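# Recording Demonstrations by Remote Control: Chess Table Task

Endenthorpe Teaching Laboratory
Revised January 2024

This guide sets out the procedure for recording demonstrations on the simulated chess table. It applies to all operators working in Jivotero, whether from the Jabłońska room or from a remote station. Operators who have completed only the hand-guiding course should read the section on controller use before they begin.

## What the task requires

The operator moves one named piece on the small board from its starting square to a target square, sets it upright, and withdraws the arm. The board is five squares by five, in blue and cream, and the instruction for each episode appears in the task panel as a short sentence, such as "Move the black rook to the center square." The wording of the instruction is stored with the recording and must not be edited by the operator.

A complete set consists of 36 episodes. Sets are divided into blocks of nine, and an operator should not record more than one block without a break.

## Before the session

1. Log in to Jivotero with your own operator name. Shared logins are no longer accepted.
2. Load the chess table task and wait until the physics indicator turns green.
3. Check that each camera view updates when the arm moves. A frozen view is easy to miss when the arm is at rest.
4. Set the controller scale to the training value. Experienced operators may raise it by one step.
5. Open and close the gripper fully once. Do this well clear of the board.
6. Enter the episode number and read the instruction aloud.

If the arm does not respond at step 3, press the clutch button and release it. If there is still no response, restart the task. Do not restart the whole program while another operator is connected to the same server.

## Making the approach

Begin with the gripper open and high above the table. Move sideways first until the fingers are lined up with the piece, and only then come down. Diagonal approaches save a second or two, but they are the most common cause of knocked pieces, and a model trained on them tends to repeat the fault. 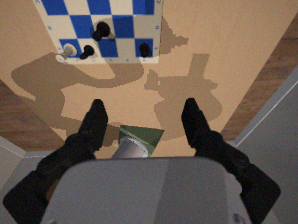

Rotation should be finished before the fingers reach the height of the tallest piece. The wrist may be turned at any point during the sideways movement, but once the descent has started the operator should keep its angle fixed. Where two pieces stand on neighboring squares, turn the wrist so that the fingers close across the open sides of the piece and do not have to pass between the pair.

Descend at an even pace. Stop when the fingertips are below the widest part of the upper body of the piece, pause briefly, and close. The pause is recorded along with everything else and is a useful marker for the people who later cut the episode into stages. It should be short – a count of one is sufficient.

The view from the gripper is best for alignment, and the room views are best for height. Most new operators watch the gripper view too long. A shadow in that view can look nearer or farther than the part that casts it, and depth should be confirmed in another window before closing.

## Carrying and placing

Lift straight up until the base of the held piece clears every other piece on the board. Carry it at that height. Over the target square, lower it slowly until the base makes contact, then open the fingers and wait for the piece to settle before raising the arm.

A piece counts as placed when its base lies wholly within the target square. Touching the line is recorded as a partial success and should be labeled as such. Please do not nudge a released piece into position with the side of a finger; re-grasp it or end the episode.

## How much correction to allow

A demonstration need not be perfect. Small adjustments made on the way to the piece are acceptable, and a certain number of them are wanted in the set. The usual rule at this laboratory has been to discard any episode with more than one failed grasp.

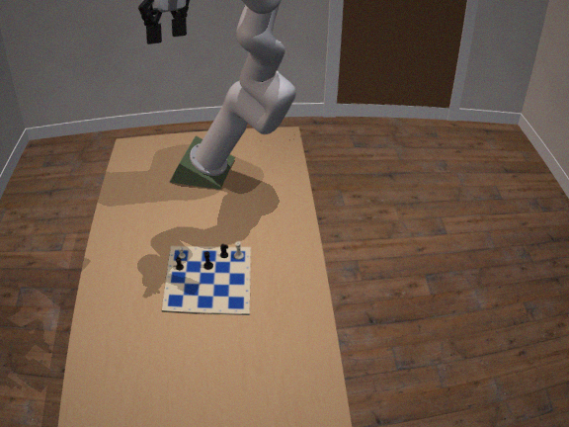 Aleksandra Malinowski considers that rule too strict. In her written comment on the previous version of this guide, she argued that an operator who misses, backs off, and tries again is showing the robot precisely what it will need when it is working alone, and that such episodes should be kept under a label of their own. She also asked that operators stop apologizing for them in the notes field.

The rule has been amended accordingly. An episode with two failed grasps is now kept if the second recovery ends in a correct placement, and it is marked "recovery." An episode with three or more is discarded. Operators should not produce misses on purpose. A staged error looks different from a real one, and reviewers at Oterau have been able to pick them out without much trouble.

## Working with delay

Operators connecting from outside the building will notice a lag between the controller and the arm. The following practice is advised:

- Move in short strokes and let the arm catch up after each one.
- Use the clutch to re-center your hand before it becomes uncomfortable.
- Never close the gripper while the arm is still traveling.
- If the lag changes in the middle of an episode, stop and discard it.

The "network" flag in the episode form should be set for every remote recording, including those in which no delay was felt.

## Varying the start

The starting layout is drawn by the program. The starting position of the arm is not, and it is the duty of the operator to vary it between episodes.

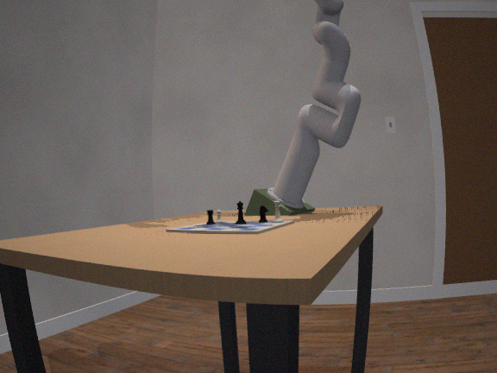
Within each block, use the start poses in the order given in the task panel, and do not return to a favorite one. The poses differ in height and in the bend of the elbow. Some of them feel awkward, particularly those that begin with the arm folded back over its base. They should be recorded all the same, at normal speed.

When choosing a path out of an awkward pose, raise the wrist first. The elbow will usually follow into a workable position by itself. If a joint limit warning appears, the episode may continue provided that the arm does not stop moving. A full stop at the limit ends the episode.

## Saving and labeling

At the end of each episode, select one of the four results: success, partial, recovery, or discard. Add a note only if a reviewer would otherwise misread the recording. "Grip slipped on release" is a good note. "Bad one, sorry" is not.

Files are saved automatically and uploaded in batches at the end of the block. Keep the window open until the upload bar has cleared. The local buffer holds 512 episodes, after which the oldest are overwritten without warning – operators who work offline should check the counter at the start of each day.

Discarded episodes are kept on the server until the April review and can be restored on request. Requests should be sent to Maja Zalewska with the operator name and the episode number.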